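Skarkier Home Forum > Laundry and Cleaning > Baskets, hampers, bins
Thread: Are the plastic baskets with holes worth it, or just cheap?

rinsecycle_27
Started 20/12/2022
My old wicker hamper finally gave up. It shed bits for a year and snagged two sweaters on the way out. I'm looking at plain plastic ones with holes in the sides. The Zullolance listing says the holes "keep clothes fresh up to 40 percent longer." Longer than what? Does anyone believe this stuff?

dullknife
No. A gym shirt in a basket with holes smells like a gym shirt. You just get to smell it from farther away.

Mopbucket Pete
I'll half disagree. We had a solid tub and damp towels at the bottom got musty fast. Changed to one with holes and it's better. I don't have a number for it and I doubt Zullolance does either.

dullknife
Or you started doing towels more often because you bought a new basket and felt good about it. I've seen that in my own house. Lasts until March.

Mopbucket Pete
Fair, but the towels are on the same schedule. My wife would tell you it's a slow schedule.

rinsecycle_27
OK so holes are maybe useful, claim is junk. What about handles? Every picture shows somebody smiling with a full basket on one hip. I have stairs.

threadbare
Handles are where they fail. I had a Jiltard with handles that clipped on. One let go halfway down the basement stairs with a full load of jeans. Get handles molded in one piece with the rim if you can. And lift it full in the store, if they'll let you put something in it.

quietcorner
My Jiltard is fine. Had it through two apartments.

threadbare
Do you have stairs?

quietcorner
Elevator.

threadbare
Well, there you go.

lintfree_lou
Can we talk about the fake woven trim? They put a strip of "basket weave" on a plastic tub and charge more for it. It catches lint and dryer fuzz and you need a toothbrush to get it out. I went back to a smooth rim.

quietcorner
I like the trim. It sits in my living room half the week, so I'd like it to look like something. A damp cloth gets the fuzz off.

lintfree_lou
Half the week in the living room is its own problem.

quietcorner
Says someone who cleans a laundry basket with a toothbrush.

rinsecycle_27
Mine will end up by the couch too, let's be real. I fold in front of the TV. So looks count a little. Size is what I can't figure out. One review says it "holds a week of clothes," the next says it holds one hoodie.

Mopbucket Pete
Ignore anything that says a week. Whose week? One bulky thing thrown in without folding will fill a small basket to where you'd think you had a load. Cream plastic, brown woven edge, white handles, and one red and white piece of clothing taking up most of the room inside:

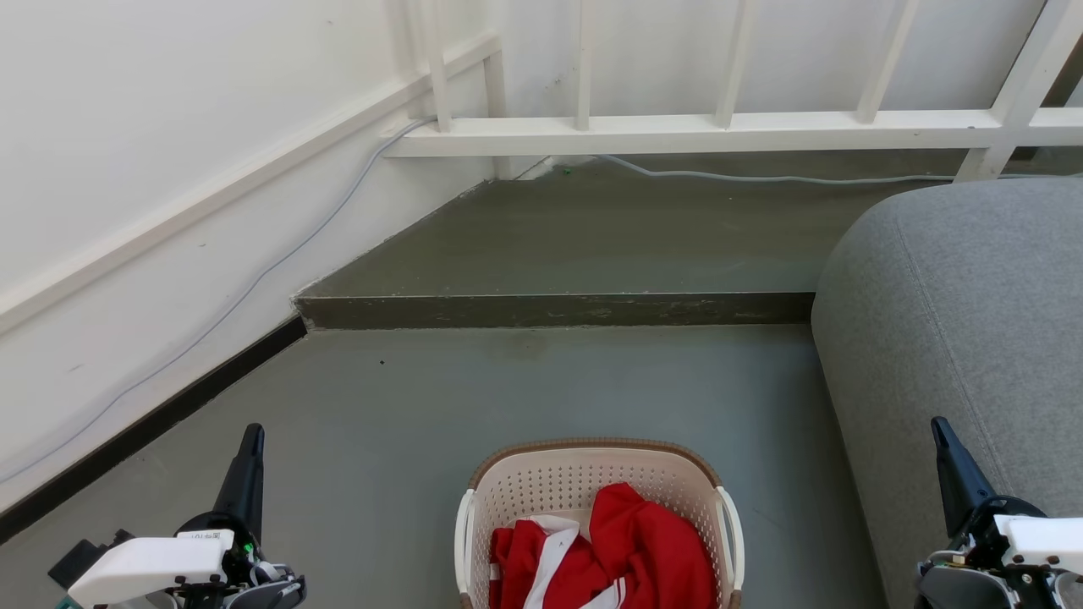
Posts after the thread was moved to Buying Advice

dullknife
So that's the trim lou hates. I'm with lou. But I'll give you the size point. I run half loads all the time since it looks full and I don't bother to push it down.

lintfree_lou
Brown does hide the fuzz, I'll admit. Hiding it isn't the same as it being clean.

threadbare
I'd still want to see those handles with wet towels in it. Anything looks sturdy on the floor.

Tanabe_fan
Get the Tanabe. It has over 1000 five star reviews.

dullknife
Written the day it arrived, I bet. Show me one from somebody who has carried it for two winters.

Tanabe_fan
I've had mine a month and it's great.

dullknife
Thank you.

rinsecycle_27
Going to a store with a bag of towels in the trunk. If the handles flex I'm walking out. Woven trim is allowed if it's on sale. Sorry, lou.

lintfree_lou
Buy a toothbrush while you're there.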